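楼主 阿布不吃香菜
标题:台面到底选石英石还是岩板,吵了一个月了,求过来人
发表于 2021年3月

新房厨房,L型,台面展开差不多12米(含窗台那一小段)。跑了几家,现在剩两家在比。

Mallach 的石英石,米白色带一点点细纹,报价里含前后挡水、两个开孔,安装另算。
Danditz 的岩板,同样偏白,贵不少,销售说随便切随便烫。

我自己倾向石英石,家里那位非要岩板,理由是“网上都说好”。。。我妈说两个都不要,不锈钢最实在。头大。

平时做饭多,油大,周末炖汤,热锅经常顺手就往台面上搁。颜色定了浅色,这个不改了。求真实用户说说,别贴广告。

2楼 灶台边的老猫
石英石用了快五年。结论:能用,别惯坏它。
热锅直接放不行,我家灶边上有一块发黄,就是砂锅底烫的,擦不掉了。买几个隔热垫完事,很便宜。
酱油、火龙果汁当时擦都没问题,过夜的就难说。

3楼 三号线末班车
岩板党来了。
烫是真不怕,切我劝你别,伤刀。
但是!!安装师傅比板子重要一百倍。我家第一块开水槽孔的时候角上直接裂了,换了一块,前后拖了17天。要提前问清楚:裂了算谁的,写进合同。口头说的都不算。

4楼 阿布不吃香菜(楼主)
回3楼:裂了他们给换没另收钱吧?我问 Danditz 那边,销售支支吾吾说“一般不会裂”。

5楼 三号线末班车
没收板钱,收了一次搬运费,扯皮半天。“一般不会裂”这种话听听就行了

6楼 半桶水装修
说个不中听的,浅色台面哪种都显脏。我家白的,头发丝、咖啡渣、铁屑,什么都看得见。天天擦。
后悔没选灰的。

7楼 灶台边的老猫
不同意楼上。深色才显脏,水印子、面粉、手印一清二楚。我妈家黑台面,擦完还是一道一道的。浅色带点杂纹最耐看,纯白另说。
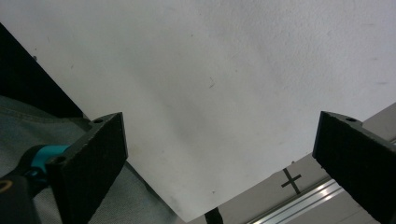

再说下接缝。L型转角那条缝躲不掉,关键看师傅磨得细不细。让他们用同批次的板,不同批的颜色会差一点,白天看不出,晚上灯带一开全出来了。我家就是后补的一小段,颜色偏冷,每天晚上看着别扭。

8楼 半桶水装修
那是你家灯的问题吧,换个色温试试

9楼 灶台边的老猫
换过了,3000K 4000K都试过,没用。就是批次。你家一整块当然没这问题。

10楼 小满的锅铲
我在卖场做过两年,说几个报价里的坑:
一是按延米还是按平方,问清楚,宽度超过标准的部分要加钱。
二是挡水,有的按直角报,你要圆弧的就加价。
三是磨边,有的只含外沿。
四是台下盆,开孔+打胶+支架,三样可能分开收。
我们店当时最常见的纠纷就是第四个。客户以为台下盆一口价,结果安装当天多出来几百。
另外垫层也问一下,柜体上面是铺条还是满铺,石英石铺条够了,岩板薄的话最好满铺或者加蜂窝铝。

11楼 阿布不吃香菜(楼主)
楼上太有用了!!我翻了下 Mallach 的单子,果然写的“直边挡水”,台下盆那栏是空的。
现在总价3,808,不知道补全了要到多少。明天打电话问。

12楼 路过的水龙头
这个价12米?有点低啊。你确认下是不是石英石,别是人造石混着卖的。拿块小样回来,钥匙划一划,再滴点白醋放一晚上。

13楼 小满的锅铲
回12楼,钥匙划不太准,好点的人造石也扛得住轻划。看背面和断面,颗粒感不一样。醋倒是可以试,冒泡的肯定有问题。还有低价有可能是活动特价色,不一定是假的,别吓楼主。

14楼 路过的水龙头
我不是吓他,我自己就被坑过。1月份装的,到现在还没给我说法

15楼 不锈钢万岁
没人替楼主妈妈说话吗?不锈钢,用了八年,热锅随便放,酱油泼上去一抹就干净。划痕是有,划多了也就匀了。
缺点,吵。放个碗哐当一声。还有冷,冬天胳膊一搭上去激灵一下。

16楼 半桶水装修
不锈钢像食堂,不接受反驳

17楼 不锈钢万岁
食堂怎么了,食堂耐造。你天天擦白台面我天天躺着

18楼 三号线末班车
哈哈哈哈
补充一个,岩板边缘别磕。我铸铁锅盖碰过一次水槽边,崩了米粒大一个口,找人补了54块,近看还是有印。石英石也会崩,不过好补些。

19楼 厨房只有四平
Hajji 家的石英石有人用过吗?小区团购在推。还有 Drekarton 的胶,师傅说用这个不发霉,真的假的

20楼 小满的锅铲
Hajji 没接触过。胶的话,防霉胶都是管一阵子,水槽后面那条通风不好照样黑。隔一两年铲了重打吧,自己就能弄,美纹纸贴好,别贪多。

21楼 阿布不吃香菜(楼主)
回来更新。电话打了,Mallach 说圆弧挡水要加钱,台下盆开孔打胶全含,支架自理。小样可以寄,到付。
Danditz 还是不肯把开裂写进合同,说公司没这个条款。那我这边基本就定石英石了,家里那位也松口了,条件是水龙头他来挑。。。
小样到了我先滴醋,有结果再上来说。12楼的兄弟你那个后来怎么处理的,私信我一下

22楼 路过的水龙头
已私信。记得量完尺再付尾款,别先给齐了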